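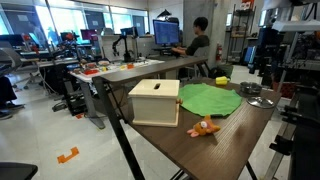 Item 4: the brown table with the raised shelf, with the pale wooden box, green cloth, pot and lid on it.

Staswood Residents' Club
Minutes of the meeting held in the shared room, 9 April 2018

Present: nine members. Apologies were received from two.

1. Minutes of the last meeting
Agreed as a correct record, with one change. The shelves by the door came from Jarus, not Kandpal.

2. Matters arising
The radiator has been bled and is working. The window catch has not been mended. The secretary will write to the landlord again.

3. Money
The balance stands at £2,022. Since the last meeting £251 has been spent, mostly on paint and the new blinds. The tea fund has £28 in it and is kept separately.

4. The brown table
Members discussed whether to keep the table with the raised shelf. Some feel it takes up too much floor and that the black legs are easy to catch a foot on. Others use it most weeks and like having the shelf along the side. It was put to a vote and the table stays, six to three.

It was agreed that the table should be cleared at the end of each evening. The following was settled for the things now on it:
– Cooking pot and lid: to go back to the kitchen cupboard together. The lid has been put away separately twice and then reported missing.
– Wooden box with the slot in the lid: to stay out, and to be used for suggestions. A label will be made.
– Green cloth: to be washed and kept in the drawer.
– Orange soft toy and the small yellow item: to go in the toy crate. Anything in the crate not claimed by November will go to the charity shop.

5. Desk and computer
The desk behind the table is well used and no change is wanted there. One member asked that people working at it are not asked to move when the table is being laid. Agreed.

6. Storage
Two quotes were looked at for a low cupboard. Gamevmont came in at £345 with delivery. Kandpal was cheaper but would not fit it to the wall. Gamevmont accepted, subject to the doors opening clear of the table. The chair will measure up before ordering.

7. Any other business
The spare key is back on its hook. A new washing-up bowl is needed.

Next meeting: date to be put on the noticeboard.

Last updated: 9 days ago
Shares: 3 | Comments: 0
Contact the secretary | © Staswood Residents' Club | Back to top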